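Thread: notes from redoing the cable dress on our bin-picking cell at Rundholm. Mostly for whoever inherits it. 1/

Symptom first. The gripper dropped its "closed" signal at random, always with the wrist turned far over. Power cycling cleared it, so it went in the log as a software fault for most of September. 2/

Selvaraj Miah finally plotted the dropouts against joint position. 50 events, all inside the same narrow band of wrist rotation. That is a cable, so we stopped looking at code. 3/

Pulled the sensor lead and flexed it by hand on a meter. Open circuit when bent one way, fine when straight. The jacket looked perfect. The break was inside, right behind a tie that had been pulled too tight. 4/

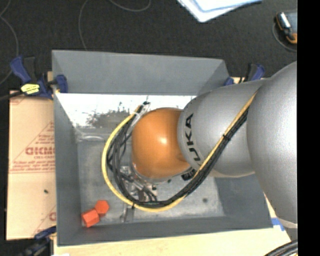
Slack is the setting that matters on this cell. Too little and the bundle goes taut when the wrist turns. Too much and it catches on the bin wall. We let the yellow cable swing out in a wide loop under the orange joint cover, then run it back up the silver link with the black lines beside it. Ties snug enough to hold, loose enough that a strand still slides when you pull it. 5/

Order of work: arm in service pose, drives off, air off and bled. Cut old ties with flush cutters. Lay the new lead in without twist. Tie from the link end toward the gripper. 6/

Then jog the wrist to both limits at low speed with one person watching the loop and a thumb on the stop. Areti Psarras caught a hose rubbing on the first try – moved one tie, ran it again. 7/

Check the bin after any of this. If it has shifted in its clamps, redo the corner touch-up before running picks. Ours had moved, and the old offsets were useless. 8/

Result so far: 812 cycles, no dropouts. I'd like a few thousand before closing the ticket. Spare lead is in the Lamrani drawer, already labeled. 9/9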